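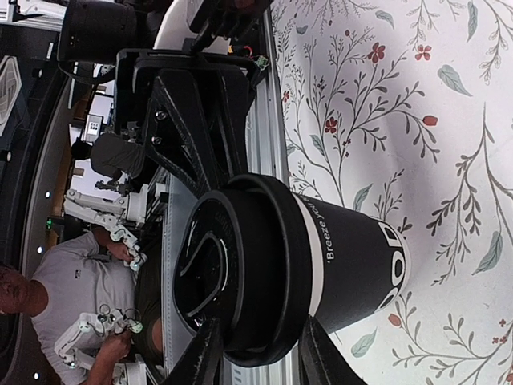

Hospitality Operations, Unit 4 handout
Takeaway service: cups, lids, carriers and bags
Prepared by Maysoun Rawashdeh

Read this before the practical. Bring an apron and closed shoes.

1. Why we cover packaging

Students tend to treat packaging as an afterthought to making the coffee. For a small café it is a regular line in the budget. In our costing exercise the Uston kiosk went through 3,688 hot cups in August but only 2,948 lids, and your first task is to suggest where the difference comes from. Dine-in customers who ask for a paper cup are one answer. Find at least two others.

2. Lids

Check the lid against the cup before service, not during it. Sizes that look the same often aren't. Press down on one side, then work around the rim with your thumb until it is seated all the way. Lift by the body of the cup, never by the lid.

Stacked lids should be kept clean and within reach of the machine. If a stack gets knocked over onto the floor, throw out whatever touched it. 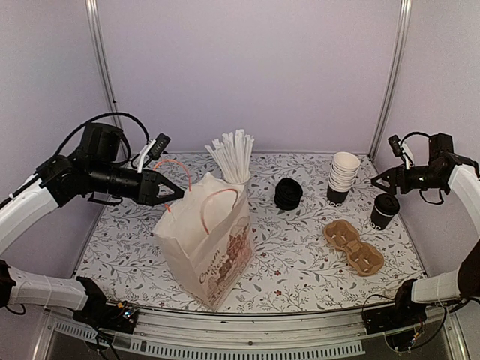
3. Straws and bags

Straws go in an upright holder near the handoff point. A spare paper cup will do. Wrapped straws can be handed over or dropped in the bag; unwrapped ones should be taken by the customer.

Paper bags with cord or twisted handles are fine for pastries and cold items. For hot drinks, put the cups in a carrier first – a loose cup in a bag will tip on the first set of stairs.

4. Carriers

A two-cup pulp carrier needs both wells filled to sit level. With one drink, skip the carrier unless the customer asks. Load it on the counter and hold it steady while the second cup goes in.
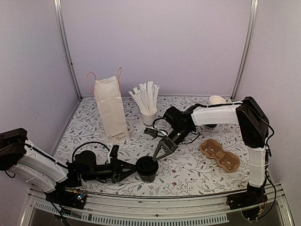
Thambiah disagreed in last term's session, saying a single drink should always go in a carrier if the customer is driving, and that the few cents are worth it. Fair point, and you may argue it either way in your write-up.

5. Stock exercise

The Flisley order sheet lists carriers in cartons of 500. Opening stock is 209. Work out when to reorder if the kiosk uses 40 a day and delivery takes three days. Show your working.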